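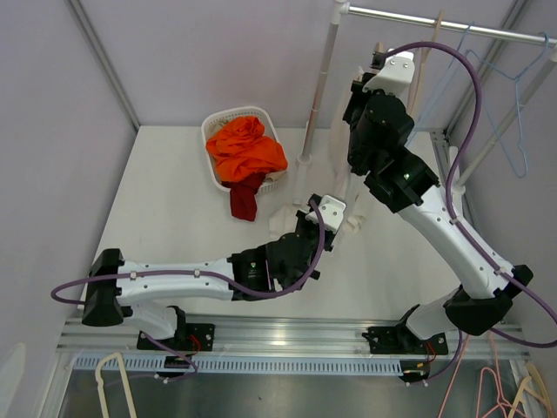 *Two robot arms on an aluminum rail, clothes rack at right.*

# Cundale Powder Bib

**$274** | Men's and women's | Spruce or Rust

The Cundale is a ski bib for people who fall over in deep snow and would like to keep that snow on the outside. It comes up high enough in front to cover the bottom of your ribs, and higher in back, where most of the trouble gets in.

Lionel Boyer drew the first one after a June trip to the Southern Hemisphere, during which his old pants filled up like a pair of buckets. We still have the old pants. They are not for sale.

## What you get

- Three-layer waterproof shell, fully taped seams
- 60 g insulation in the seat and knees only
- 9 pockets, including one you will forget about until spring
- Two-way side zips from hip to cuff
- Reinforced inner cuffs, for those of us who ski with our own edges
- Drop seat that works with a jacket on 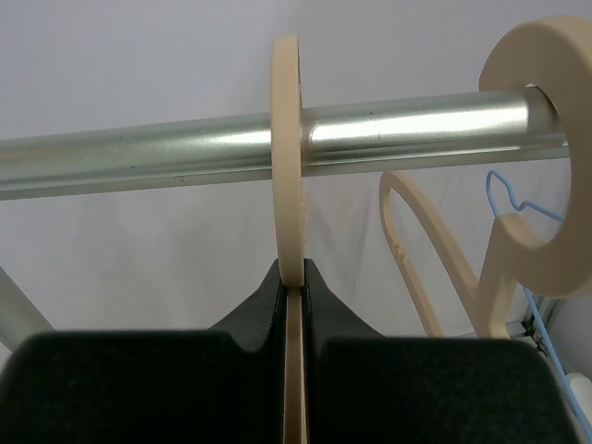 The suspenders are wide, stretchy and removable, although if you remove them you have bought a very tall pair of pants. Corentin Texier skied a full winter in the sample pair and asked for only one change, a bigger chest pocket. He keeps a sandwich in it. The production version fits two sandwiches, or one sandwich and a phone if you aren't fussy about mayonnaise.

## Fit

Roomy through the leg, normal at the waist. If you're between sizes and ski mostly in-bounds, go down. If you tour, or if lunch is a serious part of your day, go up. The Baudry shell jacket overlaps the bib nicely; so does nearly any other jacket, but we don't make those.

## Care

Wash cold with technical cleaner and no fabric softener. Tumble dry low to wake the water repellency back up – hanging the bib in a garage and hoping doesn't do it.

## Shipping

Rust is in stock in all sizes. Spruce ships from September 23, 2026. Returns are free for 60 days, tags on, chest pocket empty.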